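Visit to the Stasmont Traffic Information Centre
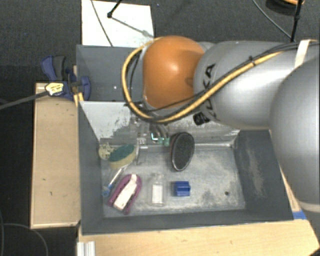 Robot arm over a grey bin of small objects.

Members of the Roven Transport Users' Forum visited the traffic information centre at Stasmont in June. The party numbered 15 and was received by the centre's operations staff. The purpose of the visit was to learn how road closures, toll charges and journey times reach the route planners that drivers use every day.

The morning began with a talk on the Tisten toll bridge, where charges differ by time of day and by the type of pass held. Until last year, prices were sent out once a month as a printed table. They are now published as a data feed, which any map or navigation service may use without charge. Staff explained that a change of price is entered by one officer and checked by a second before release.

The party then moved to the control room. Four desks are staffed during the day and three at night. Each desk looks after a group of roads, and a closure is normally shown to the public within eight minutes of being confirmed. Members asked why some route planners continue to send drivers along a road after it has been closed. The centre replied that it has no control over how often outside services collect the feed – some do so every minute, others much less often.

After lunch there was a demonstration of the journey planner supplied by Lazaridis. It allows the user to compare a toll route with a free one and shows the difference in both cost and time. Several members found the text on the toll screen too small for comfortable reading on a telephone. The centre has agreed to pass this comment to the supplier. A request for walking routes to be added was noted, although no date could be given.

Parking at the site is limited, and those attending in future are advised to use the bus from Roven station, which stops at the main gate.

The Forum thanks the centre for its hospitality. Copies of the slides on toll data may be obtained from the Forum office on request. A second visit will take place on Sun 5 September, and members wishing to attend should give their names to the office in advance.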